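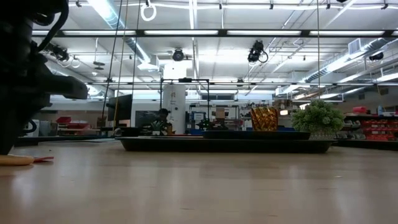
Workshop > Tips > Arm safety

2 min read

Drileck's leaflet says its table arm stops by itself when it meets resistance. I wouldn't bet a finger on it. Ours in Vomgate kept closing on a foam block in May and quit only when I hit the switch.

Before you reach in:
– Press the stop button, then wait for the joints to settle.
– Tug each cable gently. A worn one can drop the signal.
– Run the first pass at low speed with something soft.
– Ignore the "self-check passed" light. Ours was lit the whole time.

Support blamed dust. Maybe – the fault came back after 17 clean runs.

Comments

Bernd Grube: Same fault, new cable fixed it. For now.

wihongi_shed: Dust, sure. They told me humidity.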